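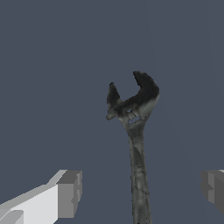 1/ Right, the Histhorpe repair scheme. The leaflet came through on Wednesday and I have read it twice, which I suspect is once more than whoever signed it off. "Everything in the home can be mended." Can it? An adjustable wrench, yes, fine. Dark old metal with a big hooked jaw on top, nothing glued, nothing that wants a password. Now find me something in your kitchen built like that.

2/ The claim is that 1,876 items were "diverted from waste" in the first year. Diverted where? I asked. The reply said the figure covers items "brought in, assessed or discussed". Discussed! I have discussed my toaster plenty of times and it still only does one side.

3/ Of those, 600 were "successful outcomes". A successful outcome includes being told politely that it can't be fixed and where the tip is. I'm not making this up, it's in the notes at the back, in the small grey type.
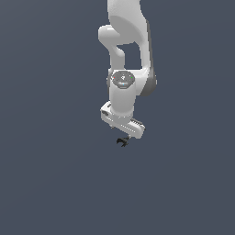
4/ So how many things went in broken and came out working? They don't give that number. I had to write to them again and got 103. That's a decent number! I'd have put that one on the front of the leaflet and left the rest off. Whoever mended those did a proper job and deserves better than being buried under a made-up total.

5/ Then there's the Trummer kettle problem. Half my street has one. The base is sealed, the lid hinge snaps, and the spare lid costs nearly what the kettle did. The scheme won't touch them — "manufacturer restrictions". Fair enough, but then don't tell me everything in the home can be mended.

6/ Someone replied to say Brirnevby has had the same thing running for years and it works. Maybe. I went over in December to have a look. Nice people, decent tea, a long queue, and mostly lamps and trousers. Lamps and trousers have always been mendable. My gran did both at the kitchen table with no leaflet at all.

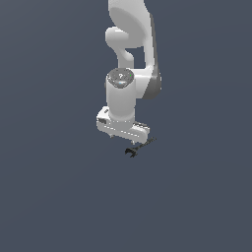 7/ On the app, because several of you asked. It's called Loltalel and you need it to book. You give it your postcode, your email, your date of birth (why?) and the make of your broken thing. It then offers you a discount on a new one. I'd like to know who thought that was a good fit for a repair scheme.

8/ And no, before the replies start, I'm not against mending. I've had the same vacuum cleaner for ages and it's more tape than vacuum by now. I'm against being told a number has gone up when what's gone up is the number of things they've decided to count.

9/ They say they want more than 1,000 bookings by next spring. Bookings, note. I've written back asking for one line in the next leaflet: came in broken, went out working. Will post the answer if there is one. Still waiting on the last email.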